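White bottle, pink cup – what to pour with?

My insulated bottle glugs when I fill a small cup. Steeper or slower?

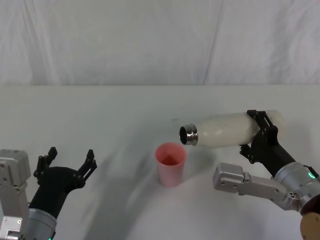 Posted by Hendow, August 10, 2024

Mine holds 40 ounces. Full, it splashes every time. I tip it nearly flat and keep the mouth close to the cup.

Galalero wrote:
Slower. Start with the cup on the table and leave it there. Plain tumblers with a rounded rim are fine for this.
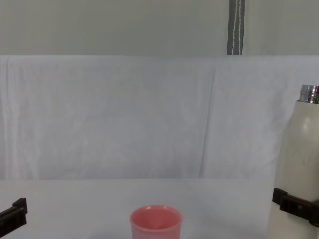
Re: what to pour with?

Trimura wrote:
Disagree. Tip it faster and stop sooner. Slow pouring runs down the neck and onto the table.

Hendow wrote:
Tried both at home. Slow was neater for me, but only after I drank the first 2 inches. A white table hides water too well
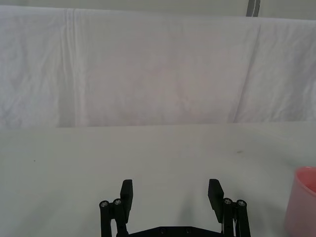
so I keep a dark towel next to it now. Still not buying a funnel.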